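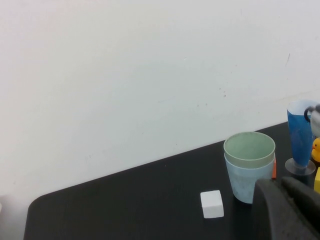
Friday, August 22, 2025. Nodar bench, cup stacking by remote control.

Started late. Leader arms wouldn't home, power cycled twice, then fine. Left grip trigger still has the dead spot at the start of travel. Siiri shimmed it in June and it's creeping back. You squeeze, nothing, squeeze more, then the fingers close all at once. Need to order the spring, not shim again.

Task as written on the board: nest the round cups one in another, any order, leave everything else where it is. Green into light blue is the one I practice on. Colors don't matter for the task but I keep going for the same pair without meaning to. Must watch that. If every episode begins with green the policy will learn "green first" and we'll be back to the Dawber mess, where it went for the red bin even with the red bin taken away.

Episodes recorded: 53. Kept 24. Bad ratio, worst this month. Breakdown is in the sheet, but mostly:

- trigger dead spot, cup squeezed late and tipped
- me pausing too long above the rim. The pauses get learned. Saw it in the last Zindo run, arm just hangs over the target doing nothing and then drifts off
- wrist view blocked by the finger on the low approach. You line up nicely on the overhead monitor, go down, and then in the wrist view there's finger where the rim should be

The last one I can partly fix with technique. Come in from higher and tilt late. If you tilt early the finger covers the side of the cup for the whole descent and you're working from memory. Inese does it without thinking, I have to say it to myself every time. Tilt late tilt late.

Also tried guiding the follower by hand for a few, gravity comp on, no leader. Nicer feel, you can feel the rim touch. But my sleeve and forearm were in every overhead clip, so those are no good for training, only for checking grasp poses. Saved them seperately under handguided, DO NOT merge.

Release is the hard part. Cup goes in, sits a little crooked, fingers open and drag it up again with them. Opening wider before lifting helps, but then the outside finger knocks whatever is next to it. Settled on: open halfway, small wiggle, open the rest, straight up. Slower by a bit but clean. Everybody please use the same release or the data will be mush.

Reset. This eats the day. Going by Joanne's scatter rule now, nothing in rows, gaps between things, cups upright, small stuff in between so the arm has to go round it. Duck, cubes, glue stick, the blue cone on its clear foot, those are distractors and stay put. The cone is the one I worry over, it's tall and narrow and the elbow swings through right there when you reach to the back. Keep the path in front of it. If you hit a distractor, mark the episode as failed even if the stack came out good.

I'd like the next batch to have more variety in where the cups start. Mine bunch up center and right every time, that's where the arms are comfortable. Far left of the table hardly gets used.
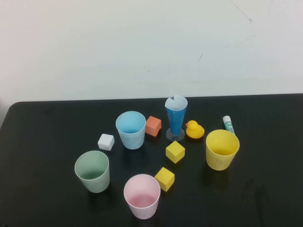 Birutė Ramanauskas: read this over lunch. I'd argue against throwing out the episodes where you paused. Trim them. We did that at Samthorpe, cut anything where the joints sit still past a threshold, and the trimmed ones trained as well as the clean ones as far as I could tell. The dragged-up cups I would keep too, if you recovered afterwards. A policy that never saw a crooked cup has no idea what to do with one. Label them, though. And agree on left side, please do a batch there before you fix anything else.

OK. Pulled the discards back out of trash. Recoveries are worth something, fair. Pauses I'm less sure of, when I stop I usually also sag a little, so joints aren't really still and the threshold won't catch it. Will try on a handful and look at the replays before doing the lot.

Replay check, afternoon: played one kept episode back open loop with the cups put where they had been, as near as I could get. Green cup missed to the near side by a finger width. Could be my placement, could be calibration. Table edge in the overhead view lines up with the June overlay so camera hasn't moved. Suspect the right wrist offset. Justinas has the jig, ask him.

Gripper pads: left one is getting shiny. Clean with alcohol before Monday session, and write down that you did it, last time it got done twice and then not at all.

Target for the batch is 165 kept. Left to do:

- spring for left trigger
- jig from Justinas, redo right wrist offset
- trim script from Birutė, 2 test episodes first
- left side starts
- tell Siiri the home position in the config is the old one, that was the whole problem this morning I think

Arms parked, brakes on, logs copied over.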